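Jarlath Daly worked fraud cases for 22 years before he retired, and he doesn't believe the numbers coming out of the Egan warehouse theft trial.

"They say 443 pallets went out the back gate," he says. "With 2 men and one van? Come on."
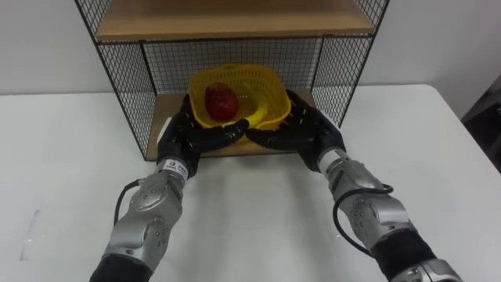

A yellow basket with a red apple in it, held between two robotic hands.

Prosecutors say the stolen goods were sold through a shell company called Fliseo. Daly has read the invoices, all 122 pages, and calls them "thin."

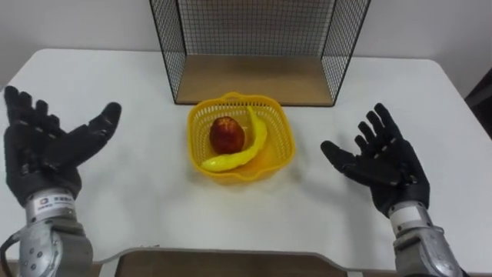 The defense has its own problems. Its main witness, Vikas Malhotra, told the court he never knew what he was signing for. Daly rolls his eyes at that. "A kid can tell you what's in a yellow basket on a white table. He signed for full trucks -- and he can't name one box?"

Would a guilty verdict settle it? He doubts that too. The money trail stops in July, and he has yet to hear anyone in court ask why. 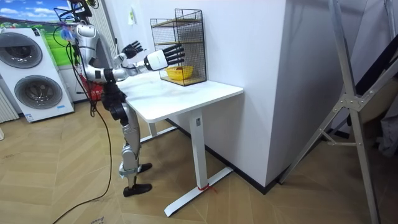

"Somebody above those men got paid," he says. "I'd like to see that name on a charge sheet. I'm not holding my breath."

The jury is due back at 10 a.m.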